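Wanderance Forum > Software > Perception and Planning
Topic: Segmentation merges two fruits into one, planner then puts the finger between them

mundenton_lab
Hello all. I am working on pick and place of fruit and vegetables with a wrist camera, using Wanderance 2 for the planning and our own segmentation node, which we call Kalari. The node gives one mask per object, I fit an ellipse, and the grasp width comes from the short axis. For single objects it works well. When two round fruits touch each other, the node gives very often one mask for both. The ellipse becomes long, the short axis is still possible for the gripper, and so the planner accepts it and sends the fingers to the middle of the long shape. The middle is the contact point of the two fruits.

I tuned the mask threshold from low to high. With high threshold the pair is separated sometimes, but then small things are lost completely. Training set is 2000 frames from wrist view, input is the full fisheye frame without rectification. What do you do in such a case?

tomasine_k
Do you have depth? With a depth edge the two spheres separate by themselves. I would not spend one more day on the mask.

mundenton_lab
No depth. One wide color camera on each gripper, and I cannot add hardware before October.

pivotpin
How many of your 2000 frames show touching objects? I had the same illness with bottle caps and the reason was only the data. I labeled carefully, but every scene was laid out by me, and I am a tidy person. The network learned that between two objects there is always some background.

mundenton_lab
I wrote a small script to check this. It looks for pairs of label masks with a distance under three pixels. Result is 161 frames. So it is a small part, and most of them are from one recording with the same two lemons.

pivotpin
Then you have the answer, I think. Record more pairs, and mix the colors. Green next to orange should be easy, orange next to orange is the bad one.

greyloop
I disagree a little bit. More data will help, but the mistake which can break something is in the planner. A grasp candidate at the center of a long ellipse should never go through when the mask has a waist. Calculate the convex hull and compare the area with the mask area. Two touching circles leave clear notches in the hull. If the ratio is too low, reject and ask for another view. It is 50 lines of code and you need no training at all.

tomasine_k
Hull check fails for everything that is bent. A carrot with a curve, a banana, a pepper. You will reject good masks all day.

greyloop
A bent carrot has one notch on one side. Two fruits have two notches, one opposite to the other. Count the defects and look at the direction, do not only use the ratio.

tomasine_k
And with perspective, when the front fruit covers part of the rear one? The notches are then not opposite any more, and one can be very flat. From a low wrist view this is the normal case, it is not special.

greyloop
Yes, for this I have no nice answer. The flat notch I also miss sometimes. I still prefer a check that catches most of them to no check.

mundenton_lab
Thank you both. I did the hull check first because it was quick. It catches the side by side pairs. For the pairs one behind another it is like tomasine_k wrote, many go through. So now I am recording again, with more contact and more overlap.

One more question about this. When the gripper is closed on an object, Kalari sometimes joins the held object with the finger pad, mainly when the object is dark. Do you mask out the gripper before the segmentation, or do you give it an own class?

pivotpin
Own class. A fixed mask is wrong as soon as the fingers move, and your fingers move in every frame.

old_pal_user
I use a fixed mask for the body and own class only for the fingertips. The linkage under the pads opens and closes too, but I make the mask generous and lose a bit of table. If you use the Pal driver, you get the opening width with every frame, so you can select between a few masks. I have six of them, from closed to open.

pivotpin
Six masks that you must redo whenever somebody turns the camera a little. No thank you.

old_pal_user
I did it one time in two years. But everybody as he likes.

tomasine_k
Do not forget the other gripper. In a two-hand setup it comes into the view from the side, at any angle, and no fixed mask will cover it.

mundenton_lab
This is a good point — my masks are only for the own gripper. I put two frames from the new recording, raw, without rectification. The other hand is in both of them.
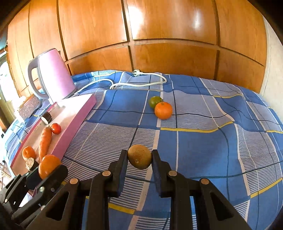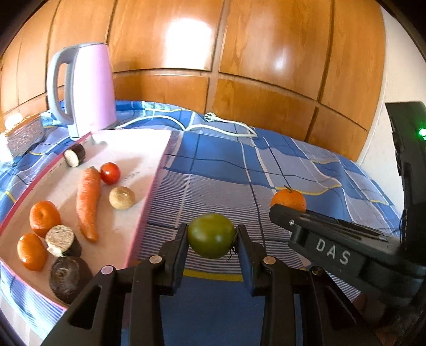 New recording, left the wrist camera as it is. Kiwi in the first one, green tomato in the second.

tomasine_k
In the first one, the green and the orange fruit behind the kiwi are exactly my case. The orange one covers part of the green one. Can you run the hull check on this and tell what comes out?

mundenton_lab
One mask, and only one notch was found, on the top. So it passed. With the color so different I expected better from the network.

greyloop
OK, this one goes to tomasine_k. Could you share the merged mask? I want to try a distance transform on it and look for two peaks.

mundenton_lab
I will upload it with the next part of the labels. The plan is 1000 new frames, and the fingertips get their own class, for both hands.

pivotpin
Please label the second gripper with the same class as the first, at least in the beginning. I separated them and got left and right exchanged all the time.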